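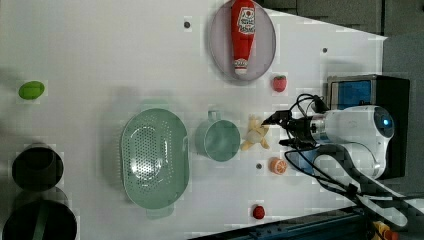
Figure 3. Tabletop used for the play kitchen tasks, seen from overhead, with the gripper beside the toy banana.

3.2 Collecting the demonstrations

We were very lucky in our operators, and we would like to say a little about how they worked, for much of what follows depends on it. Every one of the 867 demonstrations was given by remote control, with the operator guiding the arm through the Trodo handset while watching the table directly. Léonie Texier, who had the most patience of any of us, recorded the first 123 herself and wrote the short guide that everyone else learned from (it is included in the appendix, and we warmly recommend it!). Operators were free to take up the toy foods and dishes in whatever order felt natural to them, and we asked only that they go slowly near the plate and the colander. If a grasp slipped, they simply tried again, and we kept the second try in the recording, as we had done in our February pilot.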